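Speaker notes: "The Long Memory of a Sourdough Starter, and Other Kitchen Company"
Tridstead Library, big room upstairs, 14 Aug 2021
Forty minutes plus questions. Water on the lectern. Slow down!

Opening

Good morning, everybody, and thank you for giving up a summer Saturday to come and sit indoors and hear a person talk about flour and water. I know the farmers' market is on down the hill, and I know the peaches are in, so I take it as a real compliment.

(Let them settle. Wait for the people at the back to find chairs.)

I should say at the start that I'm a home baker. I've never worked in a bakery. I did apply to one once, when I was nineteen, and they very kindly told me that the hours were three in the morning until eleven, and I very kindly told them that I'd changed my mind. So everything you get from me today comes out of a regular kitchen with a regular oven, and the oven runs hot on the left side.

Show of hands: who has a starter at home right now? Who had one last year and, well, doesn't have it anymore? Keep your hand up if it went down the sink. It's all right, you're among friends. I've lost three of my own, and one of them I baked. I put the jar in the oven with the light on to keep it cozy, and the next evening I preheated for a frozen pizza.

(Pause for laugh. If no laugh, carry on, it's a morning crowd.)

What a starter is

I'll keep this part short, as I expect half of you could give it yourselves. A starter is flour and water that has been left alone long enough for wild yeast and friendly bacteria to move in. The yeast makes the gas that lifts the bread. The bacteria make the sour. You feed them flour and water, they eat, they rise up, they sink back down, and you do it again tomorrow.

People like to ask where the yeast comes from. When I was learning, I was told it floated in through the window, and I used to leave the window open for it, even in February. Most of it is on the grain to begin with, so the flour brings its own. That's why a spoonful of whole rye will wake up a sleepy jar. Rye is the stuff I reach for whenever things look sad.

Hold up the jar here. Pass it down the left side first and remind them to keep the lid loose. Last time it came back with a cough drop wrapper stuck to it.

The smell is the best teacher you've got. A young starter in its first week can smell pretty awful, like gym socks or old cheese, and that's when most people give up on it. Please don't. Give it another four or five days of feeding and it should come around to something like yogurt, or green apples, or beer. If it smells like nail polish remover it's hungry. If there's pink or orange in it, or fuzz of any color, throw it out and start over, and I do mean the whole jar.

Feeding without losing your mind

Now, I have read an awful lot of baking books, and I love them, and some of them have made me feel like I ought to be wearing a lab coat. One gave a feeding schedule that had me getting up at 5:15. I did it for eleven days. My bread was about the same as before and I was a good deal crankier.

What I do now is keep a small jar. A very small jar! I hold on to a tablespoon of starter, feed it 40 grams of flour and 40 grams of water, leave it on the counter until it has puffed up nicely, and put it in the fridge. It sits there for a week, sometimes two. The night before I bake, I take it out and feed it again, and in the morning it's ready for work.

A small jar means you aren't pouring half a bag of flour a week into the trash, and that was what used to break my heart about the whole business. My grandmother saved bread bags. She washed them and hung them over the faucet. I can't throw away a cup of good flour without hearing her cluck.

If you do have extra, pancakes. Crackers are good too, rolled as thin as you can stand, with a lot of salt and some rosemary. The recipe is on the handout, second page, under the coffee ring. The coffee ring is on the original, so you've all got it.

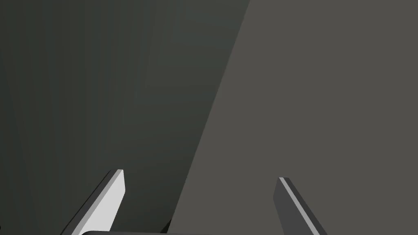
Time and temperature, and this is the part of the talk I'd most like you to carry home with you. When a recipe says "let rise four hours," it is making a guess about your kitchen, and the person who wrote it has never been in your kitchen. In July mine gets so warm that dough can be ready before I've finished the breakfast dishes. In January I've waited all day and into the evening, and gone to bed, and found it just about right when I came down.

So look at the dough. I know that sounds like the sort of thing experienced people say to be annoying. Let me try to be more useful. I want the dough to be half again as big as when I started, with a domed top, and a few bubbles showing along the side of the bowl. When I jiggle the bowl it should wobble like a custard. If I wet a finger and poke it, the dent should fill back in slowly. If it springs right back, wait. If it just sits there looking at you, get it shaped quickly and into the oven, and call it focaccia if anybody asks.

A straight-sided container is a great help with this. Put a rubber band around it at the height of the dough when you begin. I used a lovely round mixing bowl for years because it was a wedding present, and I could never tell how far the dough had come up.

(Check the clock. Should be near the twenty minute mark. If running late, skip the salt story.)

The salt story

I forgot the salt once for a church supper. Four loaves. They looked beautiful, maybe the prettiest I'd ever made, tall and brown with those little ears on top. They tasted like a paper towel. Everyone was so polite about it, and one lady asked if it was a special kind for people with blood pressure. I said yes, God forgive me. She asked for the recipe.

Now I put the salt on top of the measured flour in a tiny red dish, and if the dish is still full when I'm done mixing, I know.

Keeping a notebook

You don't need a fancy one. Mine is a spiral notebook with a tractor on the cover. I write down what flour I used, when I fed the starter, whether the kitchen was warm or cold, and what the bread was like the next day. That last one matters more to me than how it looked coming out of the oven. Plenty of loaves are handsome on Saturday and a brick by Monday.

Read them the page from my first winter. It's marked with the yellow sticky. "Flat. Gummy. Dog liked it." Then the one below it: "Flat. Less gummy. Dog liked it less."

I went back through the notebooks before today and found that nearly every bad loaf in the first two years came down to the same thing, and that was impatience with the starter. I was using it before it was lively. I'd see three bubbles and get excited. So if you're having trouble, before you buy a new flour or a new pot or a thermometer with a cord on it, go back to the jar and give it a couple of good feedings in a warm spot. Let it at least double. Then bake.

About equipment

People always ask, so I'll say it up here and save us some time at the end. A kitchen scale, yes, please, any cheap one. A heavy pot with a lid is wonderful for the crust, and I got mine at a yard sale with a chip in the handle. A bowl scraper is a couple of dollars and I'd be lost without it. For scoring the top I use a razor blade, carefully, but good sharp scissors will do nicely and they make a pattern like a hedgehog that children enjoy.

I don't own a stand mixer. I have nothing against them. I like the folding, is all. You wet your hand, reach under, pull up and over, turn the bowl a little, and do it again until you've gone all the way around. Then you leave it alone for half an hour and go do something else. I've gotten through a lot of phone calls with my sister that way, with her on speaker next to the flour bin.

Sharing it

This is where I get a little sentimental, so bear with me. The starter in the jar that's going around came to me in the mail, dried, as flakes in a folded envelope, from a neighbor who'd moved out west. I'd given her the original some years before that. Mine had died in the pizza incident. Hers hadn't. So when I told her, she spread some on parchment paper, let it dry until it snapped, and sent it back to me for the price of a stamp.

I'd like every one of you to do that this week. Smear a thin layer on parchment, leave it out a day or two until it's crisp all the way through, break it up, and put it in an envelope in a cool cupboard with the month written on it. Then give another envelope to somebody who lives in a different house from you. It's the best insurance there is, and you might be getting it back someday.

There are little bags of flakes on the table by the door, next to the handouts. Please take one each to begin with, and if there are any left after everybody's been by, help yourself to another for a friend. To wake them up, crumble them into a spoonful of warm water, let them soften for an hour or so, and stir in a spoonful of flour. Feed again the next day. It may look like nothing at all is happening for two days. Leave it be.

Questions

Repeat each question into the microphone. The people by the window couldn't hear last time.

Likely ones: tap water (fine here, let it stand overnight if yours smells of chlorine). Gluten free (I haven't done enough of it to give good advice, say so). Freezing the baked bread (yes, slice it first, toast it straight from the freezer). Can you use honey (a little in the dough, sure, the starter doesn't need any). Whole wheat (start with a quarter of the flour and add more water than you think).

Bread and butter are at the back. The darker loaf has walnuts in it, so announce that before anybody gets up.

Get the jar back before leaving!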